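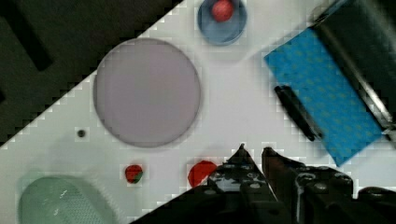 Sleep and Evening Screen Use Among First-Year Students
Project report by Prasanna Sheikh
Supervisor: Ozan Yüksel
17 October 2022

1. Background
Many students at Greltbridge complain that they are tired in morning lectures. I wanted to know if this is connected with phone use in bed.

2. Method
I asked 36 students to keep a sleep diary for eight nights. They wrote down when they put the phone away and when they got up.

3. Results
Students who stopped before midnight reported better sleep. The difference was small – and four diaries were not complete, so I left them out.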